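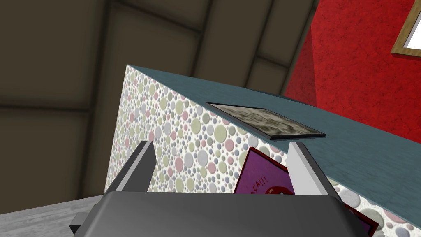 ## Ticket: intermittent loss of wireless connection, Pinmont office, first floor

**Status:** Resolved, monitoring
**Priority:** 2
**Opened by:** Saulius Stankevičius
**Handled by:** Network Support, Lapiņa
**Equipment:** Wuvero wireless access points, Troretora managed switch

### Summary of the fault

Staff on the first floor at Pinmont reported that laptops lost their wireless connection several times each morning. The connection returned without any action by the user, usually within a minute. Desk telephones and wired computers were not affected. The fault was first noticed after the floor was rearranged in September, but it was not reported at the time as users had taken it to be a problem with their own laptops.

Mr Stankevičius confirmed that the ground floor was working normally and that visitors on the guest network had the same trouble as staff.

### Checks carried out remotely

1. The internet line was tested from the main router. No errors were recorded and no drop in service matched the times given by users.
2. The address pool for the first floor was reviewed. Addresses were available throughout the period.
3. The access point log was downloaded. It showed laptops being passed repeatedly between the two access points on the floor, with a failed sign-in at many of the handovers.
4. The software version on each access point was compared. The unit nearest the stairs was running an older version than the unit at the far end.

The difference in versions was considered a likely cause of the failed sign-ins. It did not account for the number of handovers, and a site visit was therefore arranged.

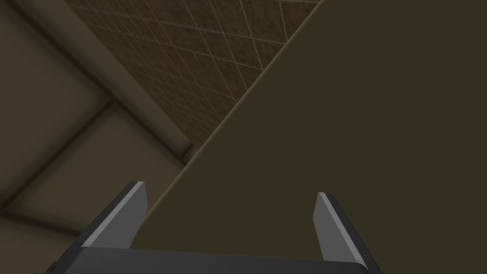
### Site visit, Sat 20 January

The visit took place outside working hours so that the wireless service could be switched off without notice to staff. Access was provided by Mr Stankevičius.

- The access point nearest the stairs was updated to the current version and restarted. It took two attempts, as the first download stopped before it had finished.
- The network cable to the same unit was tested and found to be faulty at the wall socket. The socket was replaced. The old one has been labelled and kept with the site spares.
- Transmit power on both units had been set to maximum. This was reduced to the middle setting, and the two units were placed on separate channels.
- The 30-metre cable run to the switch was tested end to end and passed.
- The switch port had logged 3,000 errors against the faulty cable. The counter was cleared so that any new errors can be seen.

A walk test was then made with one laptop on a continuous call. There was one handover on each pass along the floor and the call did not drop - this was repeated with the meeting room doors closed, with the same result.
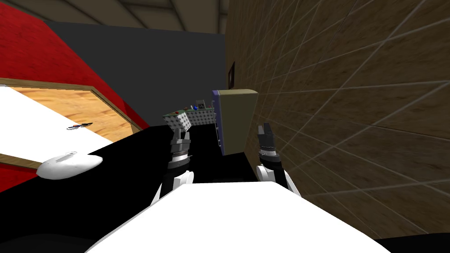
Signal strength on the first floor is now acceptable at every desk, but the position of the equipment will still matter if the floor is rearranged again. Access points should be fixed high up, in the open, and close to the people using them. Furniture and stored items tend to weaken the signal, as do walls. A cluttered corner between walls, such as the one pictured, should not be chosen for an access point. Any proposed move should be sent to Network Support before the cable is disconnected.

### Advice to users

Laptops may hold old connection details. Users who still see a dropout should remove the office network from the list of saved networks, restart the laptop and sign in again. If the fault continues, please reply to this ticket with the time of the dropout and the desk number. Reports without a time cannot be matched to the log.

### Outstanding

The Troretora switch is due for a software update, which will be handled under a separate change request. The wireless service is being monitored in the meantime, and this ticket will be closed once Mr Stankevičius has confirmed that no further dropouts have been reported.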